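Tanddale Household Water Survey: Data Card

Version of Monday, November 20, 2023

Summary

The Tanddale Household Water Survey is a collection of written answers from households in the Tanddale district on how they obtain, store and pay for drinking water. The present release contains 421 completed household records and the code book needed to read them. It is published by the Lekum Institute for Rural Services and is intended for researchers, local authorities and teachers of survey methods.

The survey follows the outline of a paper study carried out in the same district in 1972. The questions on wells, shared taps and storage tanks were kept as close to the earlier wording as possible. Questions on bottled water, filters and billing are new.

Contents of the release

households.csv – one row per household, with all closed questions
remarks.csv – open answers, linked to the household by record number
codebook.txt – the meaning of every column and every code
questionnaire.pdf – the form as it was handed to households
changes.txt – corrections made since the first release

All files use UTF-8. Columns are separated by commas, and text fields are enclosed in double quotation marks. An empty cell means that the question did not apply to the household. A refusal is coded 98 and an answer of "do not know" is coded 99. Users who import the files into a spreadsheet program should set the record number to text, as leading zeros are otherwise lost.

How the data were collected

The institute drew 1000 addresses from the district register of dwellings. Each address received a letter and a printed form. Households that had not replied by the end of April were sent a second letter, and those in the upper valley were also offered a visit. Visits were made by interviewers from Butkienė, a field services firm, who read the questions aloud and wrote down the answers on the same form.

Forms were typed in twice by different persons. Where the two versions differed, the paper form was consulted and the correct value entered. Answers that could not be read were coded 97. No value was filled in by estimate.

The form was available in two languages. The language used is recorded in the column form_lang, and users comparing open answers should take it into account. Remarks are given in the language in which they were written. A translation into English is supplied in a separate column and was prepared by the institute's own staff.

Main variables

source_main is the source from which the household takes most of its drinking water. The categories are piped supply, own well, shared well, spring, delivered water and other.

source_second uses the same categories. It is empty when only one source was reported.

storage records whether water is kept in a tank, in smaller containers or not stored at all. The form did not ask about the material of the tank, although several households mention it under remarks.

interrupt gives the number of supply interruptions the household remembers from the past year. It is a recollection and should not be read as a record of the supplier's performance.

cost_month is the amount paid for water in a normal month, in local currency. Households that pay once a year were asked to divide the sum by twelve, and those that did so are marked in cost_flag.

distance_band places the walking distance to a shared source in one of 9 bands. The exact distance was removed before publication.

Known limitations

Households connected to the piped supply answered more often than those relying on wells or springs. The release includes a weight column, hh_weight, that corrects for the part of the district in which the household lives. It does not correct for the type of source, for which no reliable district figures exist.

The hamlet of Eltska was listed twice in the register under two spellings. Duplicate forms from that hamlet have been removed – in each case the form received first was kept. Users of the first release should replace their files, as totals for the upper valley have changed.

The question on water quality was placed after the question on cost. Comments received during the pilot suggest that some respondents took it to refer to value for money. The institute advises against using quality_score on its own and recommends reading it together with the remarks.

Comparison with the earlier study is possible only at the level of the whole district. The parish boundaries used at that time no longer exist, and the original forms have not been preserved.

Privacy

Names, addresses, telephone numbers and customer numbers are not part of the release. Remarks were read line by line, and any passage that could identify a person or a dwelling was replaced by the word REMOVED in capital letters. Households of more than eight persons are grouped in a single category. Users may not attempt to identify respondents and are asked to report any passage that appears to have been overlooked.

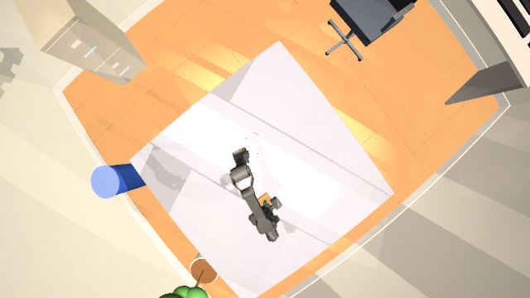 Requests by respondents to have their answers withdrawn are accepted at any time. A withdrawn record is deleted from the next version, and its record number is not used again. Withdrawals are listed by number only in changes.txt.

Conditions of use

The files may be used free of charge for research, teaching and public planning. Tables and charts may be published without prior permission, provided that the source and the version date are stated. Complete copies of the files should not be placed on other servers. Commercial users are requested to write to the institute before downloading.

Suggested citation

Hudec, V. and Grīnberga, T., Tanddale Household Water Survey, data files and code book, Lekum Institute for Rural Services.

Maintenance and contact

Vojtěch Hudec is responsible for the household file and the weights. Triin Grīnberga is responsible for the questionnaire, the remarks and their translation. Errors should be reported in writing, with the record number and the name of the column concerned. Corrections are collected and published together, and older versions remain available on request for users who need to repeat an earlier analysis.

The distance bands are under review. Until the review is complete, the band limits given in codebook.txt apply.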